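ホーム > 飲料 > 醸造酒 > ワイン > 醸造技術 > 澱引き

澱引き

最終更新日:2021-06-16

澱引き(おりびき、仏:soutirage、英:racking)は、ワインの醸造工程において、容器の底に沈殿した澱を残し、上澄みの液体を別の容器へ移す操作である。発酵終了後から瓶詰めまでの間に行われ、清澄化のほか、還元臭の抑制、溶存する二酸化炭素の放出、樽ごとの酒質の均一化を目的とする。

概要
澱は主に死滅した酵母、酒石酸塩の結晶、果肉片、タンパク質およびタンニンの凝集物からなる。発酵直後に沈むものを粗澱(グロ・リー)、その後に緩やかに沈降するものを細澱(リー・フィーヌ)と呼び分ける。粗澱は硫化水素などの不快臭の原因となりやすく、早期に除かれることが多い。細澱は酵母の自己消化によりマンノプロテインやアミノ酸を放出するため、意図的に接触を続ける場合がある(シュール・リー)。

方法
最も古い方法は、容器間の高低差を利用する重力式である。樽の場合は鏡板の下部に設けた栓口から抜き取るか、上部の栓口から管を挿入してサイフォンで移す。ポンプ式は作業時間が短いが、吸引時の攪拌により澱が再び浮遊することがある。不活性ガスの圧力で液を押し出す方式では、酸素との接触を低く抑えられる。
吸入管の先端は澱の層より上に保つ。移送の終盤には液の濁りを目視または濁度計で確認し、濁りが現れた時点で停止する。残った澱からは、濾過または遠心分離によってさらに液を回収できる。

酸素の管理
開放式の澱引きでは、液を受け桶に落として空気に触れさせる。タンニンの多い若い赤ワインでは、適度な酸素が色素の安定化に寄与するとされる。白ワインでは香気成分の酸化を避けるため、密閉式が選ばれることが多い。いずれの場合も、移送前後に遊離亜硫酸の濃度を測定し、必要に応じて補う。

時期と回数
第1回は主発酵またはマロラクティック発酵の終了後に行う。北半球では第2回を3月に行う生産者が多い。以後の回数は品種、容器の材質、目標とする酒質によって異なる。ネカティ・アイドアンは、過度の澱引きが果実香の減少を招くとして、樽熟成中の回数を2回に制限する方式を提唱した。

事例
クラークホルム醸造所では、容量200リットルの樽114本を重力式で処理している。同所の醸造責任者デスピナ・ディミトリウは、樽ごとに濁度と溶存酸素を記録し、移送速度の調整に用いた。パヴロヴィッチ醸造所は1000リットルの角型タンクを採用し、窒素による加圧移送を行う。
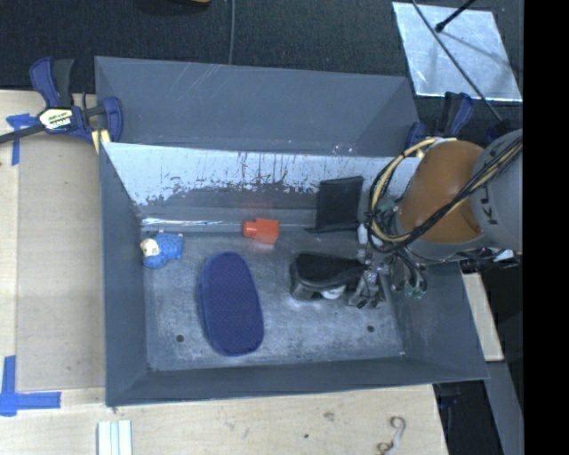
灰色の角型容器の内部。左端に羊に似た青い小型玩具。

類似の操作との区別
デカンタージュは、瓶内の澱を分ける目的で飲用の直前に行う操作であり、醸造工程には含まれない。デゴルジュマンは、瓶内二次発酵を経た発泡性ワインの瓶口に集めた澱を抜き取る操作を指す。清酒の製造においても、上槽後の酒を静置して上澄みを分ける工程を滓引きと呼ぶが、沈殿物の組成はワインの場合と異なる。

関連項目
清澄剤/シュール・リー/バトナージュ/酒石の安定化

お問い合わせ | © ホムラ醸造用語事典 | ページの先頭へ戻る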